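Subfloor ventilation is a maintenance item, and should be priced as one

16 Sep 2019

Most owners of timber-floored houses in Plododgate could not say how many vents serve the space under their floor, or whether any are blocked. The trade is partly to blame. We treat subfloor ventilation as a remedy, sold after the boards have cupped, when it belongs on the same schedule as gutters and tempered water valves.

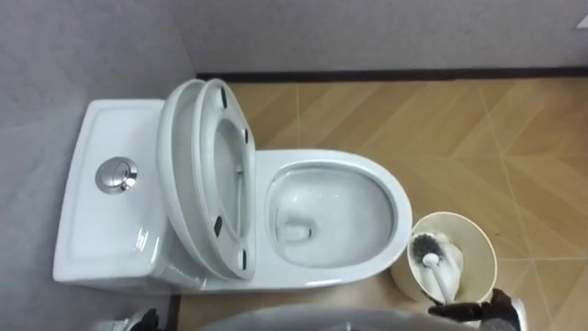
What blocks a vent

The usual causes are garden beds built up against the wall, paving laid above the original ground level, and render carried across the opening by a previous owner. None of these needs a specialist to find. A torch and a walk along the perimeter will do it. Additions are harder: a slab poured for a rear extension closes off one side of the old subfloor, and the cross-flow the house was designed around is gone.

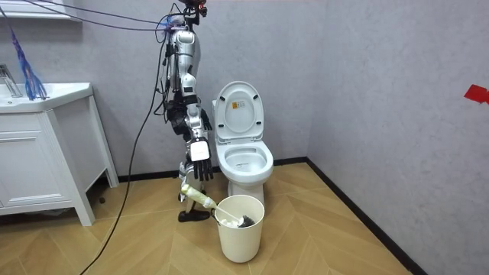

Fans are then proposed. I have no objection to a fan in the right place, but I have read too many quotes in which two units are specified before anyone has measured timber moisture content. One quote I reviewed for a terrace on Grandar Street came to $2000. The owner cleared soil from the existing vents over a weekend, and the bearers were back in the normal range by the following September. That house had good fall away from the footings - plenty do not, and there drainage comes first.

Where the fan sits

A fan should exhaust from the dampest point and draw make-up air across the longest path available. Mounting it beside the access hatch is convenient for the installer and close to useless for the far corner. The Cidis estate has 58 houses with this layout, all from one contractor.
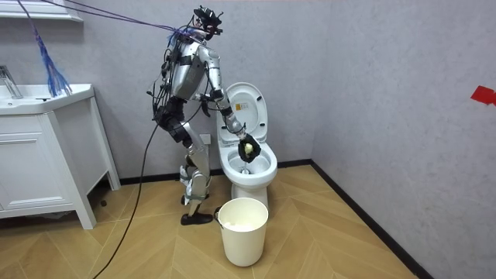
Ground cover is the other neglected measure. A 200 micron polyethylene membrane, lapped and taped, reduces evaporation from the soil at a fraction of the running cost of a fan. The Shi Court units were done this way and need only an annual check of the laps. Keep the membrane clear of the stumps, and do not lay it over ponded water.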